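El taller de robótica, semana a semana

19 de noviembre de 2019

Llevo desde marzo en el club de robótica de Flonport y hasta ahora no había escrito nada sobre lo que hacemos. Lo dejo apuntado aquí, más que nada para los que entran nuevos y preguntan siempre lo mismo.

Este curso el proyecto es doblar ropa. Lo propuso Ashley Ackroyd y al principio a casi todos nos pareció poca cosa, porque el año pasado se apilaban piezas y eso ya salía bien. La ropa es bastante más difícil. Una pieza rígida está donde la dejas. Una camiseta cambia de forma en cuanto la tocas, y el programa tiene que volver a mirar antes de decidir el paso siguiente.

Trabajamos en grupos de 2. Yo voy con Spyros Stan, que lleva la parte mecánica, y a mí me toca el programa y el cuaderno. En el cuaderno apuntamos cada intento con la posición de la prenda, la apertura de los dedos y el resultado. Vamos por el 649. La mayoría son fallos, casi siempre del mismo tipo: los dedos bajan demasiado y empujan la tela, o se quedan cortos y se cierran en el aire.

Los primeros dedos eran los que venían en el kit de Clesico y los cambiamos pronto. Eran anchos y cogían las dos capas a la vez. Spyros limó otros más estrechos y con esos entramos mejor por debajo del borde. También aflojamos un poco los pasadores, que iban duros, y luego hubo que volver a apretarlos porque había juego. En eso se nos fueron 5 sesiones.

La prenda importa mucho. Con el algodón fino el borde se arruga al primer roce, y con una sudadera gruesa el problema es levantarla. Hemos decidido quedarnos con camisetas lisas hasta que el primer pliegue salga de forma fiable.
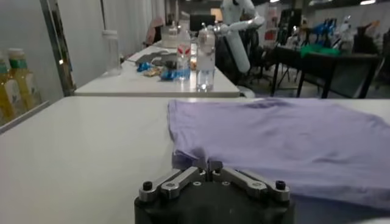 El primer pliegue es coger una esquina, subirla y llevarla al lado contrario. Escrito así parece una sola cosa, pero en el programa son varios movimientos y cada uno tiene su velocidad. La subida va lenta. El traslado puede ir más rápido si la esquina está bien cogida. La bajada otra vez lenta, o la tela cae doblada sobre sí misma y hay que empezar de nuevo.

Para la muestra de Foscombe nos piden alrededor de 100 intentos seguidos con el mismo programa, sin tocar nada entre uno y otro salvo recolocar la camiseta. Todavía no estamos para eso. Antes quiero arreglar la altura de aproximación, que ahora mismo la metemos a mano - es lo primero de la lista para la próxima sesión. Spyros quiere probar además unas puntas de goma.

Si alguien ha trabajado con tela y tiene una forma mejor de encontrar el borde, que me escriba en los comentarios.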